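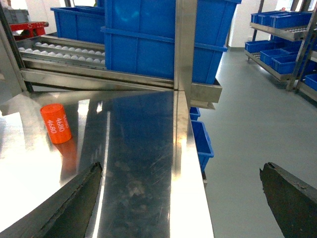 Scratches and cloudy marks on a steel packing table, and crates that do not roll straight on ball trays

Stanura Community Help > Workshop and Storage > Work tables
Asked by Hinata Yoshida, June 11, 2024

Hello everyone. I hope this is the right section. I have two problems at the same work place and I would like to ask them together, and if the moderators want me to divide them I will do it.

I am responsible for a small packing corner in Gradlow. We have a stainless steel work table, and behind it there is a metal rack with trays of small white balls, the kind where a crate can be pushed in any direction. We keep blue plastic crates on these trays. The table is from Sterkholm and it is now 18 months old. We bought it new.

The first problem is the table surface. It has become full of fine scratches, and between the scratches there are cloudy marks which look like a dirty window. I wipe it in the evening with a soft cloth and the normal dish soap, and while it is wet it looks very good. In the morning the cloudy marks are there again. When the light comes from the side it is the worst. The surface is still shiny enough that an orange cylinder standing on it makes a long orange reflection, so I think the steel itself is not destroyed. But my manager passed by and asked me if the table is dirty, and I was a little ashamed.

I have a bottle of Pastor steel cream, which a colleague gave to me. On the label it says it is for kitchen sinks. I did not try it yet. I am afraid that I will make one beautiful circle in the middle and the rest will look even worse.

The second problem is the ball trays. When a crate is full it moves well. When it is empty or nearly empty, it stops, or it turns a little to one side, and then the corner touches the metal post. Part of the tray slopes and I did not choose this, it was built like that. I tried to put a stack instead of one crate and it is better, but I do not want to stack empty crates only to make them heavy. Is there something I should put on the balls? Oil, or silicone spray? Somebody in my work place wants to use cooking oil and I asked him to wait until I get an answer.

One more small thing. We also use big round orange lids, and they are laid on the steel table many times in a day. Can a plastic lid make scratches on steel? I think no, but I started to suspect everything.

Thank you for your patience with my long message.

Saturnino Bermúdez

Good morning, Hinata. English is also not my first language, so we are going to understand each other well.

I looked after steel tables for many years, first in a bakery and later in a parts store, and I will answer in the same order as you.

Your cloudy marks are very probably not scratches. A scratch does not disappear when the table is wet and come back in the morning — well, it seems to disappear, but it does not change its place and form. What you describe, like a dirty window, sounds to me like soap that stays on the surface, together with the minerals of the water. Dish soap is good for removing grease, but people use too much of it and then do not rinse. Please try this on one half of the table only, so that you can compare:

Wash with warm water and very little soap. A few drops in a bucket is enough.
Wipe again with clean water, and change the water when you finish half of the work.
Mix white vinegar and water in equal parts, wipe it on, and leave it for 2 minutes.
Wipe with clean water again. Do not forget this step, vinegar should not stay on the steel.
Dry immediately with a dry microfiber cloth, always in the direction of the grain.

The drying is the most important part. If you leave the table to dry by itself, you will have the same clouds the next day, with vinegar or without vinegar.

Now the scratches. You can make them softer but you cannot remove all of them, and for a packing table I would not try. First find the direction of the grain. On some tables it is easy to see, and on others you must put your eye near to the surface and look along it. If you rub across the grain, each movement makes a new scratch that is more visible than the old one. You can use a gray non-woven pad, very fine, with light and long strokes from one end to the other. Do not make circles. If you use paper, nothing more coarse than 400, and test it first on the underside or in a corner that is usually covered.

Please never use normal steel wool. It leaves small particles of ordinary steel in the surface, and after some days you have orange points of rust, and then you will write a much sadder message here.

About the Pastor cream, I do not know this product. Creams for sinks usually have a fine abrasive inside. Your fear about the circle in the middle is correct, I did exactly this in my second year in the bakery and I had to polish a whole table of three meters to hide it. If you want to use it, do the entire surface on the same day.
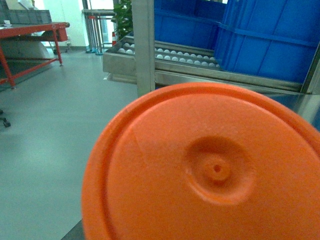

With the lids, I would look at the rim. The plastic is softer than the steel, so the lid alone does not do the damage. But when a lid is laid down and pushed, any grain of sand or metal dust under it is pushed too, and this makes fine scratches over a wide curve. You can see if the lids have the same marks. If the lid has thin pale lines, then something hard was between it and another surface at some moment. Wipe the table before you put the lids on it, and lift them when you move them. We had a rule to put the lids with the outside facing up, but our lids were flat below and yours maybe are not, so check how they stand.

The balls. Please do not use cooking oil! It becomes sticky, it collects dust from the cardboard, and in some weeks the balls do not turn at all. I would say no to silicone spray also, at least for the beginning. Most ball units of this kind are made to work dry. The spray goes on the bottom of the crates, from there to your table, and from there to the hands and the tape, and the tape will not stick.

What I would do is to take off all the crates and turn the balls with the palm of the hand, row after row. You will feel quickly which ones are blocked. Clean them with a vacuum cleaner with the brush, and after that with a cloth which is a little damp. A ball that still does not turn has usually a hair or a thread of plastic film around it, and you can take it out with tweezers. If it is cracked, it must be changed. Ask Sterkholm if they sell single units, or look for a number under the tray.

An empty crate that turns to one side has a simple reason many times: one blocked ball under one corner. A heavy crate goes over it and you do not notice.

I wish you success. Tell us how the first half of the table looks.

oldbench

Just buy a rubber mat and put it on the table, problem finished. We did it in our garage. You don't see the scratches any more and the parts don't slide. It costs less than the creams.

For the rollers a little WD-40 always worked for me.

Saturnino Bermúdez

A mat is a good idea for some work, but if they slide boxes on the table all day, the mat will stop the boxes. Water also stays under it, so it must be lifted and dried at the end of the day. And I do not agree with the spray for the reason I wrote above.

marit_packs

I would like to add something about the crates, which was not answered completely.

Please turn one crate over and look at the bottom. Crates of this type can have a smooth bottom or a bottom with a grid of ribs. On small balls the grid is a problem when the crate is light: a ball goes into one of the squares of the grid, and the crate sits there until somebody pushes it harder. With a full crate you push harder anyway, so it looks like the weight is helping. We had both kinds mixed in one store room, and for a long time we blamed the balls.

If your bottoms have a grid, there are two things you can do. You can order crates with a closed bottom for this place and use the others on the shelves. Or you can cut a thin plastic sheet to the size of the bottom and fix it there. We tried the second one with a sheet and plastic rivets, and it was fine as long as the rivet heads were on the inside. Glue did not hold on our crates.

For the part that slopes, check also that it slopes only in one direction. Put a level across the tray, from one side rail to the other. Ours was lower on the left, very little, and every light crate went to the left and touched the post. One turn on the adjustable foot corrected it. Look at the feet again after some time if the floor is old.

For the table I have nothing to add, only that our water is very hard and we do the last wipe with distilled water. It is a cheap thing to test.

Hinata Yoshida

Thank you to all of you, and I am sorry that I answer late. I wanted to try first and then write.

I did the left half of the table with the vinegar and the drying, and I did this half every evening for 14 days. The difference is very clear. The fine scratches are still there, but the clouds are nearly gone, and my colleagues asked when I will do the other side. I gave the Pastor cream back to my colleague and said thank you. I think I will not use the pad for now, I am not brave enough, and when the surface is clean the scratches do not disturb me so much.

In the trays I found several balls that did not turn. In most of them it was stretch film, as Saturnino wrote, and with tweezers it went out well. Two balls are still slow, and I wrote to Sterkholm about them but I have not received the answer yet.

The bottoms of the crates are mixed, marit, I did not know this before you wrote. Some have a grid and some are closed. I put the closed ones on the ball trays and asked everybody to keep them there. The level I must borrow first.

I also asked that the lids are lifted and not pushed. Half of the people do it.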